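Speckled Worktops and Crumbs: Kitchen Surfaces Project
Lamisi Agbeko and Kornél Antal
Supervisor: Beverley Kettle

3. What we did

We wanted to know if people miss more crumbs on a patterned counter than on a plain one. We used two kitchens, one with a plain white top and one with a speckled top. Each person wiped the counter once with a dry cloth and told us when they thought it was clean. We had 16 people do both kitchens, in either order. Afterward we went over the surface with a strip of tape and weighed what came up.

The crumbs were toast, put through a sieve so they were all close to the same size. Our first batch was too dark and we threw it out.

4. The speckled counter

Light made more difference than we had planned for. Near the bright side the pattern washes out, and people tended to wipe that part quickly. Farther back the flecks are sharper – several people rubbed at one, thinking it was a crumb. 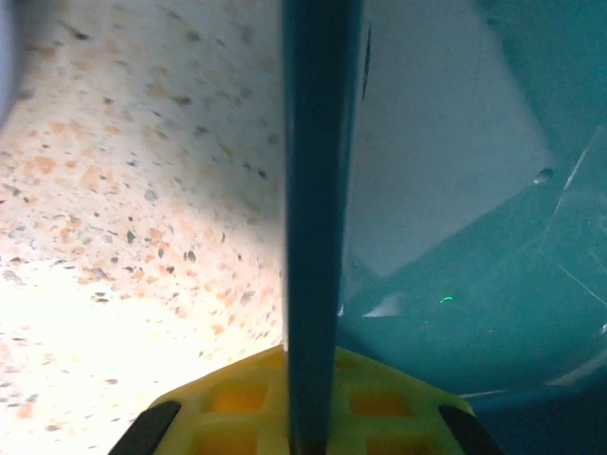 Figure 2. Speckled counter with dark gray and muted orange flecks, fading where the light is strongest.

The orange flecks were the ones most often mistaken for toast. Next time we would close the blinds and use one lamp in both kitchens.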